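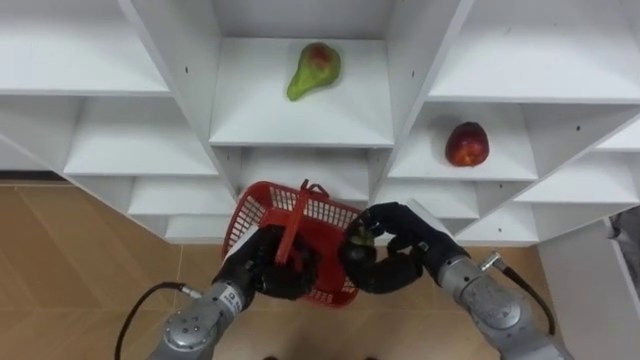
White shelving unit with open cubbies.

Dorkach Cordless Clipper review: two months of keeping a short cut at home

I went short in October. It was shoulder length before that and I was spending far too much time drying it, so I asked Ladan Ebrahimi, who has done my hair for years, to take it down to 12 mm all over and bleach what was left. I liked it straight away. What I hadn't thought about was how quickly a cut like that grows out. After three weeks the sides stick out over the ears and the roots are showing, and I can't be in the salon that often.

So I bought the Dorkach cordless clipper, and I've now used it nine times. I paid full price for it.

What you get

The clipper, a charging lead, a small bottle of oil, a brush and eight guards. The guards go from 1.5 mm up to 17 mm, which is an odd top number, but I found it useful on the crown when I wanted a bit more left on. There is no case or pouch. There's no plug either, only the lead, so you'll need one of your own.

The body is matt plastic with a rubber strip down the back. It's lighter than the old Grandik I borrowed from my brother and it doesn't get in the way when you're working behind your own head. My hands are small and I can reach the switch with my thumb.

Cutting

On my hair, which is fine and now quite dry from the bleach, it cuts cleanly if I go slowly. Going fast with the longer guards leaves a few long bits and I have to go over the same patch again. With the 3 mm guard round the neck I've had no trouble. It has pulled twice, both times when I'd forgotten to oil the blade.

My cousin Wanda Głowacki has thick, curly hair and wanted her undercut tidied before the premiere party she was dressing for, so we tried it on her as well. It managed, but it slowed down and I could hear it working. She said it felt hot behind the ear towards the end. If your hair is like hers I would look at something with a stronger motor.

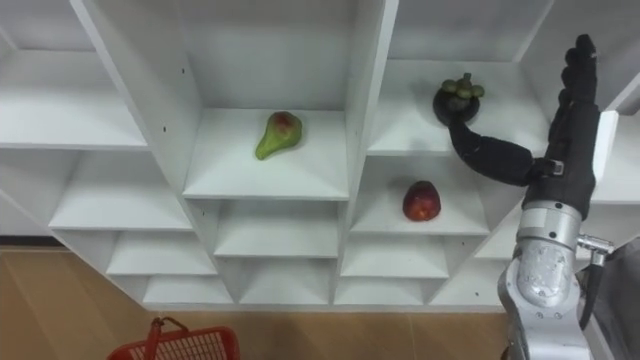 The guards are the weak point. They clip on at the front and the 6 mm one has never sat firmly. It came off in the middle of a pass in the second week and I ended up with a thin stripe above my left ear, which I had to hide under a scarf until it grew in. The others hold well enough, but I press each one down with my thumb before I start.

Battery and noise

The box says 60 minutes from a full charge. I haven't timed it to the end, but a full cut takes me less than half of that and I charge it after every second go. It will also run while plugged in, which the Grandik wouldn't do. There's a small light that turns red when it's low, with no other warning.

It's louder than I expected. You can't hear the television over it.

Cleaning

The blade lifts off without a screwdriver. Bleached hair is very fine once it's cut and gets into everything, so I brush it out each time and wipe the blade with a dry cloth. Don't put the body under the tap. The guards can be washed.

What about the bleach?

The clipper doesn't do anything for colour, obviously, but cutting more often does mean the dry ends are gone sooner. I still go to Ladan for the roots. In between I use the Nasr purple shampoo once a week, and a plain conditioner.

Would I buy it again?

Yes, for a short, simple cut on fine or medium hair. I wouldn't choose it for fades, as there's no lever for the in-between lengths. The Prusau model has one and costs a good deal more.

Scores out of ten: cutting 7, guards 4, battery 8, noise 5, cleaning 8.

Updated 6th December: Dorkach sent me a new 6 mm guard when I wrote to them. It fits a bit tighter than the first. I've left the score for the guards as it was.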